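Support > Cells > Ceiling-mount arms > Ticket 2094

Ticket 2094: Gripper stops too low on left side of table
Status: open, waiting on retest
Opened by: Tamsin Grimshaw
Assigned to: Kumaresan Mudaliar
Cell: Denlow simulation, hanging arm, two-finger gripper

Problem
The arm stops with a table contact fault when it reaches left for the bowl. Picks on the right side of the table run clean. The fault started after the Plollex scene update in March. I ran 50 picks on each side. The left side faulted on 238 of the logged steps, the right side on none.

Tried so far
Reloaded the arm model. No change.
Set the gripper finger length back to the value in the old config. No change.
Checked the mount height against the saved scene. It matches.
Slowed the last part of the approach. The fault comes later but still comes.

The hold position at the left pick is below. With the wrist pointing straight down, the fingertips are nearly on the tabletop beside the banana and the orange bowl. 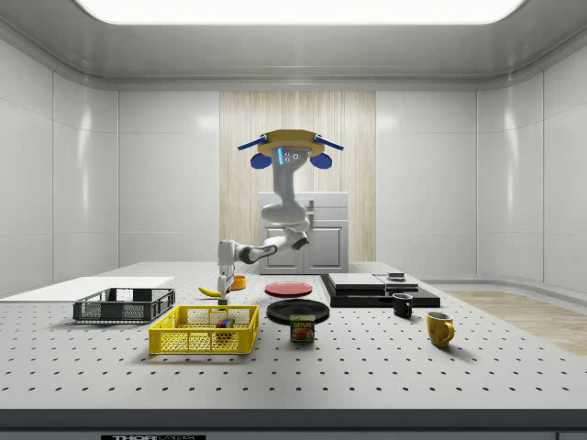
Siwan Lloyd: Check the tool offset before you touch anything else. We had the same fault on the Hinrichs cell and the update had written the offset twice, once in the arm file and once in the scene file. Small error near the mount, bigger when the arm is stretched out.

Offset is in both files. Removed the one in the scene file and left the arm file alone. Restarted the controller and homed the arm. First 2 picks on the left finished with no fault. Full run of 50 still to do, same object layout, normal approach speed. Please don't change the mount height or the baskets until it's done. (Kumaresan)

Related tickets
Wrist joint drifts after homing
Gripper closes before reaching target
Scene update resets approach speed
Wullarholm cell: controller restart steps

Contact cell support | © Denlow | Back to top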